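Section 8: Setting Up Your First Rental Property 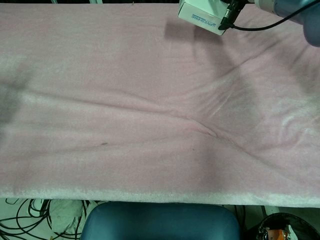 Before You Start

Bosano Landlord Ledger keeps track of what a rental property earns, what it costs and which of those two numbers is winning. It won't find you a tenant or talk your brother-in-law out of tiling. You will need your closing statement, your loan statement and the current lease, if there is one. Allow yourself a quiet evening.

Updated August 10, 2021. Screens in older versions may have the buttons in other places.

8.1 Add the property

1. From the main menu, choose Properties, then Add New.

2. Type a short name. Most people use the street. "Dalgleish Duplex" is a good name. "The Mistake" is also accepted, but it will print at the top of every report you hand to your lender.

3. Enter the purchase price from the closing statement. Leave out closing costs for now; they have their own box on the next screen.

4. Choose the number of units. A duplex is 2 units, even if you live in one of them.

5. Enter the ownership share. If you own the whole thing, type 100. If you own it with other people, type your share only and let them buy their own copy.

6. Select Save.

Note: The purchase price locks after the first year-end report. To change it later, go to Settings, Corrections, and be ready to type a reason. The box holds two lines.

8.2 Enter the loan

1. Open the property and select Financing.

2. Copy the balance, rate and monthly payment from your latest statement. Memory is not a statement.

3. If taxes and insurance are paid through the lender, check Escrow. The program will then stop asking you for them.

4. Select Test Payment. The split between principal and interest should match the statement to the penny. If it is off, check the start date first.

Caution: Do not enter the down payment as a loan from yourself. The program will let you do it, and will then send you late notices.

8.3 Set up rent

1. Select Units, then the unit you want.

2. Enter the rent on the signed lease. The rent the listing agent said you could get goes in the field marked Projected, where it can do no harm.

3. Enter the due date and any grace period.

4. Record the security deposit under Deposits Held. It is not income, however much it looks like it sitting there in the account.

5. For an empty unit, choose Vacant and enter the date it was last occupied.

Note: The vacancy allowance is set to 8 percent. You may change it to zero. The program will ask whether you are sure, and then it will ask again in October.

8.4 Repairs and improvements

Every expense must be filed as one or the other. A repair puts something back the way it was. An improvement makes it better, or at least newer. Tax rules vary, so ask your accountant about anything large before you file it.

1. Select Expenses, then Add.

2. Enter the amount, the date and who was paid.

3. Choose Repair or Improvement.

4. Attach the receipt. A photo is fine if the total can be read.

Caution: Tools you bought for one job and plan to keep forever go under Equipment - yes, including the tile saw.

8.5 Import from Meva or Jestamska

1. Export your old records as a spreadsheet. In Meva, the command is under Reports. In Jestamska, it is under Help, for reasons of their own.

2. In Bosano, choose File, Import, and pick the spreadsheet.

3. Match the column names, then select Preview. Rows in red have no date.

4. Fix the red rows and select Import.

Keep the original file until you have run one full month of reports. If the opening balance looks wrong, see Section 9, Opening Balances.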